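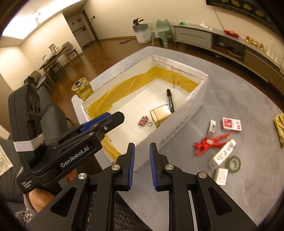

Desk Drawer Clear-Out: The White Box

Mar 20, 2018

Small things from the Urquijo desk, sorted by Ezequiel Villalobos into reused boxes – 13 in all. Pictures are from the gray marbled table.

First picture: black marker, pale-gold case, pink binder clip. The tape along the inside walls is wrinkled but stays for now.

Second picture: the marker again, with pink clips to the left of the gold piece. A small pink and white carton is still out on the table. 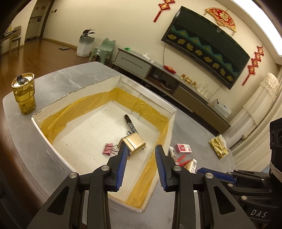

White box, marker and pink clips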